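Cleaning a dark stone-look wall panel (and the pale surface next to it) without streaks

Veined panels, slate look, marble look, the glossy ones mostly. Fast version first, long version after. 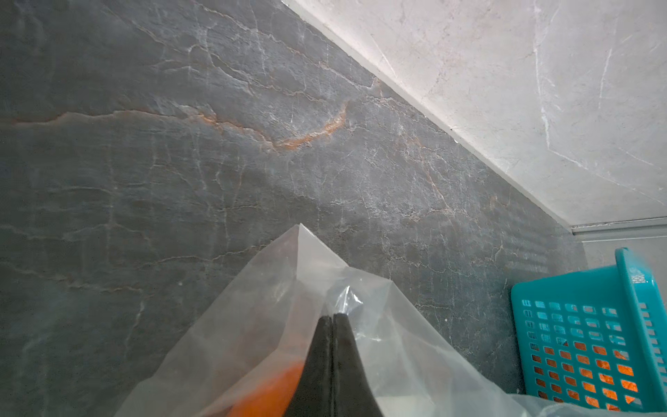 Can I use vinegar on a stone-look panel?

Skip it unless you know for sure the panel isn't real stone. Vinegar etches marble and some other stones, and on a dark color you get dull spots that don't wash off. Dish soap and warm water does nearly everything vinegar would do anyway.

Fast version

Dust dry. Wash with a tiny bit of soap. Rinse with plain water. Buff dry right away. Done. If you only read this far you're fine.

What you need

Two microfiber cloths for washing, one more for drying. Three is better than two, two is better than one wet rag going round and round.
A bucket or big bowl, 72 ounces of warm water or so it fits.
Dish soap, plain, the clear kind if you have it. I use Flarkton, whatever is on sale is fine.
An old soft toothbrush for the seams.
A plastic scraper or an old store card.
A flashlight, or your phone light.

No scouring pads. No powder cleanser. No melamine sponge on gloss, it's a very fine sandpaper and it will leave a cloudy patch. Ask me how I know. (Strömberg panel, my first kitchen, right at eye level.)

Step 1. Find out what it is

Real stone feels cold and usually has tiny pits or a vein you can feel with a fingernail. Printed panel is the same smoothness all over, vein or no vein. If you still have the box or the leftover offcut, look on the back. Can't tell? Treat it as real stone. Soap and water is safe for both.

Step 2. Dry dust

Dry cloth, top to bottom. People skip this and then wonder why they are pushing gray mud around. Dark panels show dust worse than light ones, specially along the top where the light hits. Do the ledges and trim too, or it all comes down on you later.

Step 3. Wash

One small squirt of soap in the whole bucket. Really small. Too much soap is the number one cause of streaks on dark gloss, more than hard water, more than bad cloths. If the water has suds on top you've overdone it, pour half out and top up.

Wring the cloth until it stops dripping. Work in patches as big as your arm can reach without moving your feet. Straight strokes, not circles. On a busy veined pattern you can't always see what is dirt and what is pattern, so go by feel -- a greasy spot drags on the cloth.

Step 4. Greasy spots

Lay the warm damp cloth flat over the spot and hold it there a few minutes. Then wipe. Repeat if needed. Only if that fails, put a drop of soap straight on the cloth and rub gently with your fingertips. Frøydis Sæther wrote in to say she uses the Ovari degreaser, diluted, on her printed panels and has had no trouble. Test it somewhere low first. Don't use it on real stone unless the label says stone.

Dried-on lumps: soften first, then the edge of the plastic card held nearly flat. No metal blades.

Step 5. Seams and corners

Wherever the dark panel meets something else -- pale panel, metal trim, painted wall -- there's a line that collects gunk. Toothbrush, barely damp, along the line and not across it. Wipe right behind the brush. Don't flood the joint. Water behind a panel is a much bigger job than a dirty seam.

If the sealant itself has gone black it's probaly mold inside the bead and no brushing will fix that. Cut it out and redo it. Separate page for that coming in August.

Step 6. The pale surface

Do it before the dark one if it sits higher, drips go down. Fresh cloth, fresh water. A cloth that looked clean after the dark wall will leave gray smears on white marble pattern, every time.

Overhead surfaces: wring the cloth twice, and wear glasses. Soap in the eye is no fun.

Step 7. Rinse and buff

Plain water, second cloth, same straight strokes. Then dry immediately with the third cloth. Don't let it air dry. This is the step that makes it look good and it's the one everybody drops when they get tired.

Metal trim gets dried seperately, last, with a dry corner. Water spots show on it worst.

Step 8. Light check

Flashlight held close to the wall, pointing along it. Streaks pop right out. Damp cloth on the streak, dry cloth straight after. Stop when it looks ok from standing height -- you will never get to zero and no one is visiting with a flashlight.

Still cloudy?

Old soap or polish build-up, usually. Wash twice more with plain warm water, no soap at all. That cleared mine. If it's still cloudy after that, the gloss may be worn, and no cleaner brings it back. Spray polish hides it for a day or two and then you have polish to clean off.

How often

Behind a stove, quick wipe every day you fry something. Anywhere else, weekly. I do mine Monday after dinner. Full wash with the seams, every couple months.

Benedikt Holzer asked about steam cleaners. I wouldn't. Heat and glued panels don't mix well, and steam gets pushed into every joint.

Zdzisław Nowicki asked about car wax on dark gloss. Tried it on an offcut, looked great, then held every fingerprint. No.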